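Zwei Greifer, ein Arm, eine Woche

14/04/2024

Seit Oktober läuft bei mir der kleine Zweiarm-Aufbau, und seit Oktober ärgere ich mich über die Finger. Der Arm selbst ist in Ordnung. Die mitgelieferten Finger sind aus einem glatten Kunststoff, schmal, leicht gerundet, und sie greifen alles, was einigermaßen rechteckig und nicht zu schwer ist. Bei allem anderen ist es Glückssache. Jetzt habe ich eine Woche lang zwei Alternativen ausprobiert und schreibe auf, was dabei herausgekommen ist, auch damit ich es in einem halben Jahr noch weiß.

Im Vergleich waren der Pulham mit seinen Standardfingern (mein Ausgangspunkt) und der Mellance, den mir Tài Diệp geliehen hat. Dazu kam als dritte Variante der Pulham mit anderen Fingerbelägen, schwarz, matt, mit rauer Oberfläche und eckigen Kanten. Die Vorlage dafür stammt von Thoa Từ, die solche Beläge schon länger an ihrem eigenen Arm fährt.

Der Mellance ist das deutlich schönere Gerät. Er schließt leise, die Führung hat kein spürbares Spiel, und die Kraftregelung lässt sich fein einstellen. Er kostet allerdings 900 Euro, und er wiegt mehr als der Pulham. 365 Gramm sagt meine Küchenwaage, ohne Kamera. Für meinen Arm ist das am Handgelenk schon viel. Bei ausgestrecktem Arm hängt er merklich durch, und die Regelung braucht länger, bis sie zur Ruhe kommt. Ich habe die Verstärkungen im Brestari-Controller nachgezogen, danach war es besser, aber bei schnellen Bewegungen schwingt er immer noch nach.

Der zweite Punkt beim Mellance ist der Kameraplatz. Die Halterung sitzt seitlich und ziemlich weit hinten. Man sieht die Finger, aber die Fingerspitzen verdecken im letzten Stück vor dem Zugriff genau die Stelle, auf die es ankommt. Mit einem gedruckten Winkel ließe sich das ändern. Ich habe keinen gezeichnet, weil der Greifer ja zurück muss.

Beim Pulham sitzt die Kamera näher und schaut zwischen den Fingern hindurch auf den Tisch. Das ist für mich inzwischen das stärkste Argument für ihn. Ich fahre den Arm meistens ferngesteuert und schaue dabei nur auf das Handgelenkbild. Wenn ich den Spalt sehe, treffe ich. Wenn ich ihn nicht sehe, rate ich. Die breiteren Beläge nehmen links und rechts etwas Sicht weg, das hatte ich vorher unterschätzt. Seitlich liegende Sachen verschwinden hinter dem Finger, und man muss das Handgelenk ein Stück drehen, um sie wiederzufinden.

Zum Testen nehme ich Kinderspielzeug. Es ist leicht, billig, überall gleich zu bekommen und hat unangenehme Formen. Obst und Gemüse aus Kunststoff ist glatt und rund, ein Korb hat einen Rand, an dem man hängen bleibt, und dünne Stiele sind für breite Finger eine eigene Aufgabe. Das Schwierigste ist der Kessel. Am Körper rutscht alles ab, er muss am Bügel genommen werden, und der Bügel verlangt, dass der Greifer ziemlich genau ausgerichtet ist.
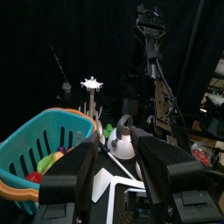 Mit den Standardfingern habe ich den Kessel fast immer verloren, meist erst beim Anheben, wenn er anfing zu kippen. Der Mellance hielt ihn gut, solange ich langsam blieb. Die rauen Beläge am Pulham hielten ihn auch dann noch, wenn ich den Bügel schief erwischt hatte. Das hat mich überrascht, ich hatte den Unterschied eher bei den runden Teilen erwartet. Dort ist er kleiner. Eine Pflaume aus Hartplastik springt zwischen zwei ebenen Flächen weiterhin gerne weg, egal wie rau die sind. Wahrscheinlich bräuchte man eine leichte Mulde.

Schlechter geworden sind die flachen Teile. Mit den eckigen Kanten komme ich nicht mehr unter etwas, das platt auf dem Tisch liegt. Die schmalen Originalfinger konnten das. Thoa meinte, sie habe die vordere Kante bei sich angeschrägt und sei damit zufrieden. Das probiere ich als Nächstes.

Noch etwas zur Software, weil es mich einen ganzen Abend gekostet hat. Der Brestari-Controller speichert den Nullpunkt des Greifers als Rohwert des Encoders. Bei mir stand da 2597, und zwar noch von den alten Fingern. Mit den dickeren Belägen fährt der Greifer dann gegen sich selbst, zieht Strom und schaltet nach 3 Sekunden ab. Eine Fehlermeldung gibt es nicht, der Greifer reagiert einfach nicht mehr. Also nach jedem Belagwechsel neu kalibrieren, bei offenem Greifer beginnen und den Wert in der Konfiguration prüfen.

Ich bleibe vorerst beim Pulham mit den rauen Belägen. Der Mellance geht nächste Woche an Tài zurück. Wer einen kräftigeren Arm hat, etwa den großen von Vũ, wird das Gewicht vermutlich gar nicht bemerken und sollte ihn sich ansehen. Die Beläge mit angeschrägter Kante drucke ich, sobald neues Filament da ist.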